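Handout 6: Loss of Tension Reference During Automated Suturing
Course: Faults and Safe States in Robotic Systems
Site: Nava teaching laboratory
Reading before class: the Pedenel controller notes, sections on force estimation and hold states

1. Purpose

These notes cover one fault on the two-arm suturing bench. The fault was minor in its effects. It is used in the course because the software detected it, logged it correctly, and then responded in a way that made the situation worse. Students should be able to explain each stage by the end of the session.

2. The task

The bench closes a straight cut in a skin-like practice pad with interrupted stitches. Each stitch is a separate cycle: grasp needle, drive, pull through, tie, trim. The arms have no force sensor at the tip. Thread tension is estimated from the motor currents and a friction model of the cable drive, known locally as the Grornari estimator. The estimate is poor at low speed, and the friction model is refreshed only while both arms are out of contact with pad and thread.

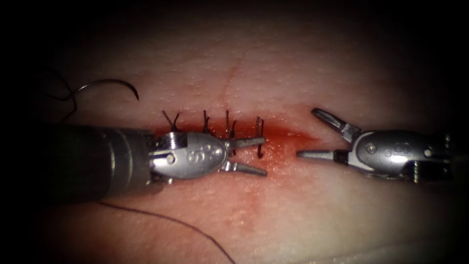

Figure 1. Both instruments open over the incision, four stitches tied and trimmed, needle and thread lying on the pad.

A cycle may begin only when the planner has a valid needle pose and a valid tension zero. The pose comes from the cameras. The zero is taken with the jaws open and the thread slack, and is stored with a time stamp. If either is missing, the cycle does not start.

3. Event sequence

The fault occurred in the pull-through phase in a run made in April. Code 1401 is "tension reference stale". Code 2624 is "hold position, both arms". The log reads as follows, with times measured from the start of the phase.

0 s: pull-through begins; tension zero accepted.
2 s: estimator reports a step change in the current offset on one arm.
2 s: code 1401 raised; motion paused.
2 s: code 2624 issued; both arms servo to last commanded position.
40 s: hold timer expires; supervisor requests operator action.

The weak point is the third step at 2 s. The last commanded position was ahead of the measured position, as is normal when pulling against a load. On entering the hold, the controller closed that gap. The arm therefore kept moving for a short distance after the log said that motion had been paused, and it did so with no trusted estimate of tension.

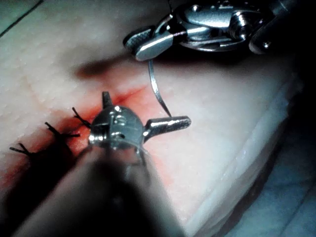 Two points follow from this. First, "hold" is not the same as "stop". A hold on the commanded position can add energy to the system, while a hold on the measured position cannot add travel toward the old target. Second, the close spacing of the tools matters. With a needle in one set of jaws and a second instrument nearby, a small unplanned travel can put metal against metal, and the collision check had been suspended as part of the pause.

4. Why the reference went stale

The offset step was traced to cable relaxation in the wrist drive. The cable had been replaced and then run in for fewer cycles than the Bratemska maintenance sheet requires. A new cable stretches, the friction model no longer fits, and the estimator reads the difference as tension. The stale-reference test worked as designed.

It is tempting to treat the cable as the cause and stop there. The cable explains why the fault was raised. It does not explain the added travel, which would follow from any fault leading to code 2624 under load.

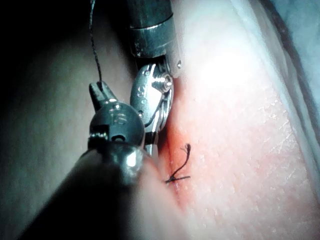

Thread under load also changes what a safe state is. Opening the jaws removes the tension at once but drops the thread, and if a needle is still in the material its position is then uncertain. Keeping the jaws closed preserves the geometry but also preserves the load. The revised procedure uses a third option: hold the measured position, reduce motor stiffness on a ramp, and keep the grip closed until the operator confirms.

5. Changes made

Code 2624 now latches the measured joint positions of both arms.
The collision check stays active in every paused state.
Code 1401 can no longer be cleared by the planner. A new zero must be taken with slack thread.
The run-in count is entered before the arms can be enabled.

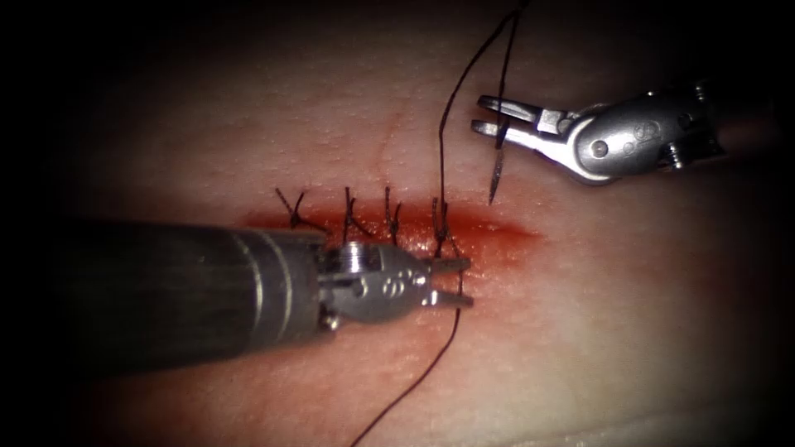 The third change carries a cost. Taking a new zero in the middle of a stitch means giving slack, and slack may loosen a knot that has not been locked. The bench accepts this. A loose stitch on a practice pad can be cut out and repeated. Whether the same choice would be right in clinical use is outside the scope of this course, but students should be able to state what further information they would need.

6. Problems for discussion

a. Draw the state diagram for pull-through before and after the changes. Mark each transition that can cause motion.

b. The hold timer is set to 40 s. Give one argument for a shorter value and one for a longer value, assuming the motors stay powered.

c. Suppose the camera pose of the needle is lost during the stiffness ramp. Which signals remain valid, and for how long?

d. Propose a test that would have found the original hold behavior without a cable fault. State the load you would apply and where you would measure travel.

Bring written answers to a and d. Problem c will be worked on the board.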